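From: Signe Damgaard
To: house-list
Date: August 31, 2023
Subject: Re: baskets for the white table

Preben Hallgrímsson wrote:

> I have gone through the hall cupboard and we own far too many trays and
> boxes. Before I take any of it to the swap room I would like to know what
> is staying on the white table. Last time we agreed on the wicker baskets
> and then somebody put the plastic trays back out, so now I don't know
> which one is the plan.
>
> Also, is anyone using the tall rack from Drirkeo? It has been folded up
> behind the door since we moved in and it is missing 2 of its feet.
>
> Preben

Preben,

The wicker baskets are the plan. The plastic trays came back out when the Snorradóttir order arrived and we needed somewhere to put the small parts. That was me. They can go to the swap room, all of them, including the one with the cracked corner if they will take it.

What I did this morning was put the dark brown baskets on the left side of the white table, one behind the other, and leave the rest of the top clear. A-yeong asked for that at the last meeting. She cuts paper on that table and needs the length of it, and with the trays spread along the back she was working on the floor half the time. I tried the baskets along the far edge first, but then you have to lean over whatever is on the table to reach into them, and Hrefna can't reach them at all from the stool.

How I would like the baskets used:

The one at the back is for things that belong in this room but not on the table. Tape, string, the good scissors, the label rolls. If it gets full, something in it belongs in the cupboard.

The one in front is for things that belong to a person. I will empty it at the end of each month and put what is left on the shelf by the coats. Please look there before writing to the list about a missing charger.

Blocks and other toys from the children's afternoon go back in their own box, not in the baskets. I know the baskets are closer. Kári found three dominoes in with the label rolls and one of them had jammed the dispenser.

On cleaning: the baskets should be brushed out, not washed. I rinsed one from the old set in the sink two years ago and it went out of shape and never stood flat again. The table can be wiped with a damp cloth. Please don't use the Imine spray on it, it leaves streaks on the white and you see every one of them when the lights are on. The bottle of Junton under the sink is fine if you thin it.

The Drirkeo rack can go as far as I am concerned. I wrote to the shop about spare feet in the spring and they said the model was discontinued. If Kári wants it for the bikes she should say so this week.

One open question is whether we want a third basket. There is room for one, but I would rather wait until October and see if these fill up. They cost 3,000 each last time and the shop is on the other side of town. Hrefna says her aunt has some that nearly match, so that might settle it for free.

I haven't touched the cupboard. The list taped inside the door still says we have 122 hangers, which can't be right, so if you are in there anyway could you fix that or just take the list down?

Picture of the table attached.

Signe 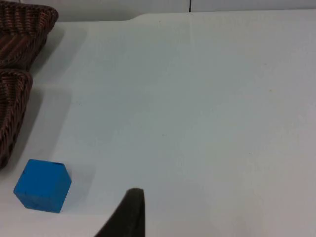 White table, baskets on the left, blue cube in front of them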